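Prornham Community Supper – Frequently Asked Questions

Last updated November 27, 2019

When and where is the supper?
The supper is held on the second Saturday evening of December in the main room at the Konodis building in Prornham. Doors open at 5:30 and food is served from 6:00. The side entrance on Clirkum Street is closed this year, so please use the front steps or the ramp next to them.

Do I need a ticket?
Yes. There are 164 seats and we do not sell at the door. Tickets are $8 for adults and free for children under six. You can pick them up at the front desk or order them by mail. Mail orders need to reach us a week ahead.

What if I can't come after I've bought a ticket?
Give it to someone else. We don't keep names against tickets, so there is nothing to change. Refunds are only made if we cancel the supper ourselves.

Can I bring a dish?
Please do. The kitchen makes the soup, bread and one hot main course. Side dishes and desserts come from guests. Bring something that serves eight and can sit out for an hour. We have two ovens but they are full from 4:00 on, so hot dishes should arrive hot and wrapped in a towel.

Do I have to label my dish?
Yes, with a card that lists everything in it, including nuts, milk, eggs and wheat. Cards and pens are on the table by the coat rack. Dishes without a card go back to the kitchen until one is written.
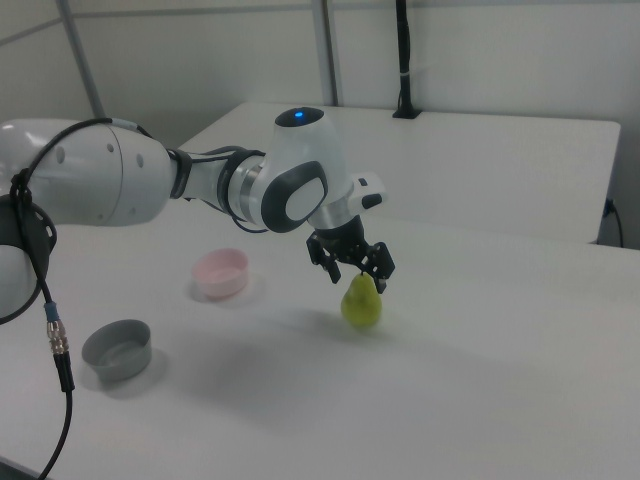

Oshima wrote in to ask whether store-bought food is all right, and whether the package label will do in place of a card. Yes to both – just leave the label where people can read it, or cut it out and tape it to the plate.

Is there food for people who don't eat meat?
One of the two soups is always made without meat, and this year it is also made without milk. The main course comes in a bean version. Tell the person serving which one you want, as they look much the same under the sauce.

Can I bring fruit?
Yes, and we usually run short of it. Whole fruit is easiest. Cut fruit should be covered and kept in a cooler until dessert. Apples and pears brown quickly once sliced, and a squeeze of lemon juice will hold them for the evening.
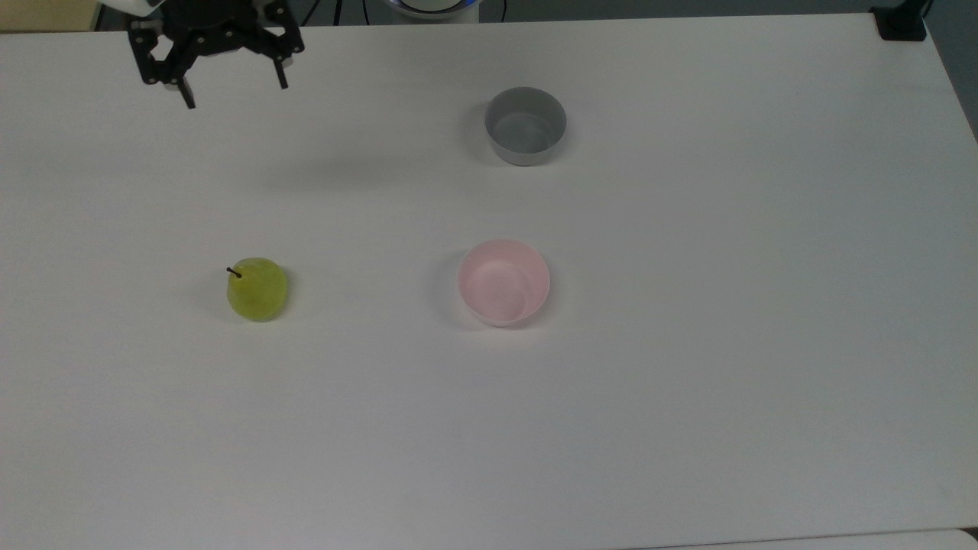
Fruit left over at the end goes home with whoever wants it. Cooked food does not – it is packed up by the kitchen or thrown out, depending on how long it has been standing.

How do I get my bowl back?
Put tape on the bottom with your name and phone number. Anything left behind is kept on the shelf outside the kitchen until the end of December, and after that it goes into the kitchen cupboards.

Where does the money go?
Last year's supper brought in $1780 after costs. All of it went toward the new kitchen floor, which will cost $4000 in total. This year's money goes to the same thing.

Is there parking?
The lot behind the building is small and fills up by 5:45. Street parking is free after 5:00 on both sides of the road. Please leave the spaces nearest the ramp for people who need them.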